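Subject: Re: [shorts-list] Festival run for Jelura - what did you spend and was it worth it

Sorry for the slow reply, been buried in deliverables. Quoting the bit I'm answering:

> Thinking of putting our short into a pile of festivals this year and trying to work out a budget. You lot did a full run with Jelura I think? Can you say roughly what it cost, how many you entered and how many said yes? Also did you pay for a DCP or make your own? We're 14 minutes, drama, no names in the cast. And is there any point in going to the screenings in person or is it just a nice weekend away?
>
> Also does anyone have a feel for whether to go for the big ones first or just spray it everywhere. We've got a finished picture edit, mix isn't done.

OK. Numbers first, then the moaning.

**Entries**

Entered 38. Four yeses, one of those a "special online selection" which meant a link on a page. So three real screenings. Total in entry fees was $906, and that's with being fairly good about early bird deadlines. Would have been a lot more otherwise. We missed two earlies because I had the date in the wrong time zone, my fault, check the zone.

The first $613 went on the first batch, all the big names plus a few mid-size ones. Zero from the big names. Don't regret trying two of them. Regret the rest. The yeses all came out of the second, cheaper batch, where I'd bothered to look at what each fest had played the last couple of years.

**Length**

We were 19 minutes when we started sending it out and I reckon it hurt us. A programmer at the Orkar weekend told us flat out she liked it but couldn't find a slot. Cut it to 16 afterwards and the last two yeses were for the shorter cut. Could be coincidence. You're at 14 so you're in better shape than we were, but if there's a loose minute in there, lose it before you lock. Easier now then after the mix.

**Mix**

Please don't submit with a temp mix. We did for the first handful, wrote "sound in progress" in the cover note, and I doubt anyone read the cover note. Dialogue was buried under a fridge hum for the whole kitchen scene. Wait for the mix even if you lose an early bird over it.

**Premiere rules**

Read them. Some don't care at all for shorts, some want a national premiere, one wanted a state premiere and we'd already used ours up on a tiny night in a bowls club. Lovely night, great chips, killed our chances at Steyn. Keep a spreadsheet: fest, deadline, fee, premiere rule, notify date, answer. Sounds obvious. I started mine after entry number ten and had to work backwards from receipts.

**DCP**

Made our own with the free tools. Took a weekend and three goes. First had the subs missing, second was the wrong frame rate and the audio drifted by the end. Third was fine. Tested it at the Jarlow, they let us in at 10 in the morning before the first session and only asked for a slab of beer. Ask your local independent, most are pretty nice about it. If you're only playing small fests though, find out first what they want, two of ours ran off a ProRes file and never asked for a DCP.

**Going in person**

Went to two. Orkar was worth it, small town, everybody in the same pub afterwards, met the composer we're using on the next one. The other had 28 people in a room for two hundred and the Q&A got cut because the session before ran over. Drove five hours for that. If they offer a bed, go. If they don't, think about it.

**Laurels etc**

Put them on the poster, sure, but don't pay for the trophy. Yes some of them charge for the trophy. If a fest you've never heard of emails you out of the blue with a "waiver" for 20% off, that's not a waiver, bin it.

**What I'd do with your budget**

- Pick two big ones you honestly love. Enter those early, then forget about them.
- Ten or twelve mid-size and local ones where you can see they play dramas your length.
- Hold some money back for after the first answers come in. We had nearly nothing left by February and that's when the good tips started turning up.
- Get proper stills sorted. Every fest asked for three, at decent res, and we had one good one and a heap of phone snaps from set. Same goes for a director's photo. Plain wall, window light, done in ten minutes.

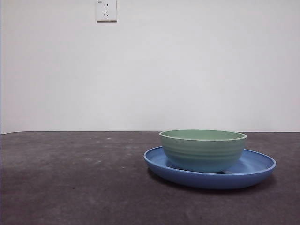

- Have a 50 word and a 150 word synopsis ready to paste. And a one-liner. You'll be asked for all of them, always at midnight.
- Captions file. More of them want one every year, and it helps the poor screeners watching on a laptop with the kids yelling.

Can send you my spreadsheet with the fests stripped out if it's any use, just reply off list. Somone else here did a doco run at about the same time and might have very diffrent numbers, would be keen to hear.

Got to go, export's finished and the levels look wrong.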